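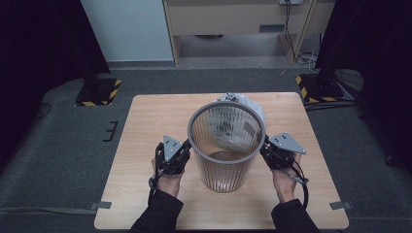 Cleddale break room, February walk-through. I do this one before my coffee, so bear with me!

Exit door: OK. Opens all the way, sign lit.

Extinguisher: OK. Gauge in the green, tag current.

Smoke alarm: OK, and LOUD (sorry, upstairs).

Outlets by the sink: needs work. The left one won't trip when I push the test button. I've taped it over and put in a ticket with Koller.

Trash: OK. Fresh bags are under the sink, please grab one when you empty it.
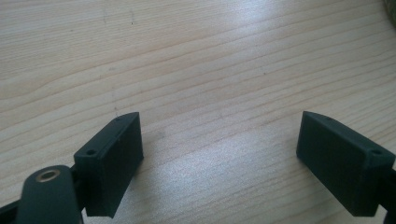
Microwave: OK. Door seals fine, but somebody's soup exploded in there again.

Extension cords: needs work. Found 2 plugged into each other behind the fridge. I pulled them, so please don't put them back!

First aid kit: low. We're supposed to have 100 bandages and we're nowhere close. More on order.

Next check is in March, same list.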